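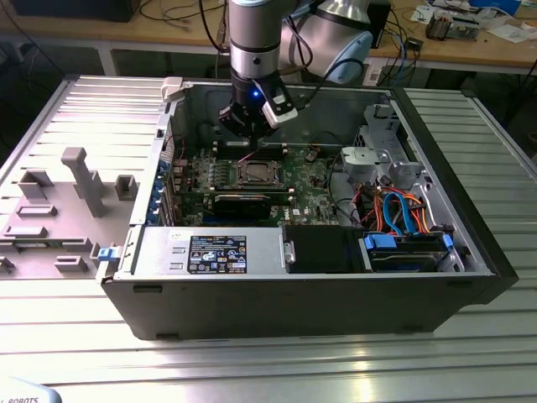
Notes for the maintenance talk. Twenty minutes, then questions. Keep the water near, don't read the bullets out.

## Opening

Morning, all. I look after the PC cell at Dovville. One arm, one gripper, one camera on the wrist, one slotted table, and a steady supply of old desktop towers for it to take apart. I've been its minder for long enough to have opinions, so that's what you're getting today: how we set it up, what I do to keep it going, and a couple of repairs I'd rather not do twice.

I'm not going to talk about the clever software. There are people here who can do that far better than me. I'm the one with the hex keys (wave the hex keys, if I remembered to bring them).

## Where the tower sits

*Leave the opening picture up for this bit.*

The tower goes on its side with the panel off, so the inside faces the ceiling and the arm comes down on it from above. We tried standing one upright in the early days, because that's how they live under a desk. Don't. Every time the gripper pushed on something the case wanted to go for a walk.

On its side it has the whole width of the case to rest on, and the table has slots, so we can bolt end stops wherever we like. Ours are short lengths of plastic bar with a bolt through each. We put them in the slots, slide the case up to them, nip them up. I mark the good positions with paint pen, and when the paint wears off I mark them again.

The side panel gets laid flat next to the case, on the left. I was always tidying it away on to the bench and then getting told off, because the motion planner thinks there's a panel there and keeps clear of it. If the panel isn't there it does no harm, but if I put it somewhere *else* then it really does. So: panel has a home, leave it in its home.

(Ask: who's got a cell where something has to stay put and someone keeps tidying it? Wait for hands. There are always hands.)

## The start-of-shift check

I do this at half past seven with a cup of tea, and the tea stays on the windowsill.

1. Wipe the table. Screws get into the slots and then the case rocks.
2. Push the case against the stops by hand. If it moves, nip up the bolts.
3. Look at the gripper light. Ours shows blue once it's powered and talking to the controller. No light, no start.
4. Open and close the gripper fully, five times, and listen.
5. Clean the camera lens. Proper cloth, not your sleeve.
6. Run your hand along the cable, wrist to table, feeling for nicks.
7. Run the touch test, which I'll come to in a minute.

It takes me a bit less than ten minutes. I know "listen" sounds daft as a step on a sheet, but I've caught two dry fingers that way and the log hadn't noticed either of them.

## The cable, or how I lost a whole afternoon

Right, the cable story. Go slowly here, people like this one.

We've a black cable that runs from the arm down to the back of the table. When the cell was new I'd tied it nice and tight, very neat, very proud of myself. Looked lovely at rest! Then the wrist turned right round to reach a far corner of a case and the cable had no slack left to give. It didn't snap, which would have been kind. It pulled on the plug just enough to drop the gripper out for a moment, and then it came back as if nothing had happened.

So the fault was there at one wrist angle and nowhere else. I swapped the gripper. I swapped the controller card. I blamed the power in the building. In the end I stood there with the arm in slow mode, one hand on the enabling switch, watching the light, and saw it blink as the wrist came round.

What we do now:

- a proper loose loop, big enough for the worst turn the wrist can make
- a soft strap at the arm end, so any pull lands on the strap before the plug
- a spare cable in the drawer, already labelled

Check the loop with the arm in its nastiest pose. Never check it at home position, it'll always look fine there.

## Looking after the camera

The camera's mounted at the end of the arm, right beside the gripper. Good for seeing what you're about to touch. Bad for staying clean, because old PCs are full of fluff and it's right down in there with them.

We blow the tower out before it comes anywhere near the cell. That one change did more for us than anything clever. We do it outside by the bins, with a mask on.

The bracket is held with small screws, and small screws on a moving wrist will work loose if you let them. I use a dab of medium thread lock and a paint line across each head. If the line's broken, it's turned. Then you've got to redo the calibration, no arguing, even if it "looks about right". I've argued. I was wrong.

For calibration we've got a printed dot board from Leckie that lives in its own flat box. We take 20 poses, and I throw the lot away and start again if the error comes out silly. Please don't keep your board in the same drawer as the screwdrivers. Mine has a scratch through one dot and I think about it most days.

## The touch test

My favourite bit, and it's dead simple.

We bolted a small steel peg into one of the table slots. Each morning the arm comes down and touches it from four sides and the top, and the controller writes down where it thinks the peg is. If today's answer matches yesterday's, carry on. If it's drifted, stop and find out why *before* you let it near a circuit board.

Things that have made it drift on me:

- loose camera bracket (see above)
- worn finger pads
- somebody leaning on the table to tie a shoelace
- me, moving the peg to clean under it and putting it back one slot over

## Fingers and pads

The gripper fingers are ours, black, with a rubbery pad glued on. The pads are the bit that wears. PC cases have sharp edges everywhere, and every one of them wants to take a bite.

I change the pads at 1440 grips. It isn't a magic number, it's just where I started seeing them go shiny, and then things begin to slip. The counter's in the Liltider job log, so I don't have to keep a tally on the wall any more.

Clean the old glue off completely. If you leave a lump, the new pad sits high and the two fingers don't meet square, and you'll spend the morning wondering why memory sticks come out crooked. Press the new one down, clamp it, leave it overnight. I did once use it after an hour. The pad stayed in the computer.

## Static and sharp bits

Quick one. The table's metal and it's bonded to earth, and there's a wrist strap on a hook for whoever's loading. If you're hoping to reuse the boards, be fussy about it. An empty CPU socket is a delicate thing even with its metal frame closed over it, so we've got a keep-out box drawn round the socket in the program. The gripper can pass over but it can't come down inside.

Loose wires are the other thing to be wary of. Drive cables love to spring up in a bundle just where you want to reach, and a thin wire lying across the motherboard is very easy to hook with a fingertip. For now I tuck what I can by hand when I load the tower. It's on my list to get the arm doing it, and it's been on my list a good while.

## The spares box

People always ask, so have this ready. Mine holds:

- two sets of fingers, pads already on
- gripper cable
- camera cable
- camera bracket and its screws
- thread lock, paint pen, lens cloths
- a fuse for the gripper supply
- a printed copy of the start-of-shift sheet

The lot came to 425 pounds when I put it together for the Endow project, and it fits in a toolbox I can carry in one hand. The printed sheet is in there because the day you need it is the day the screen's gone off.

## If there's time

Mention the bench behind. It's the electronics bench, it collects cables, and I've given up on it. But the table itself I keep clear, and I'd ask you to do the same with yours. Only the job goes on the table.

## Questions I'll probably get

**How long does a full service take?** Most of a morning, including a fresh calibration. Longer if I find something.

**Do you grease the arm?** No. The maker's engineer does the joints. I wipe it down and keep my nose out.

**Does it cope with any tower?** We've had 56 different models on the table and each one needed its stops moving. Slim ones are a pain.

**Can we have the check sheet?** Yes, there's a pile by the door, take two.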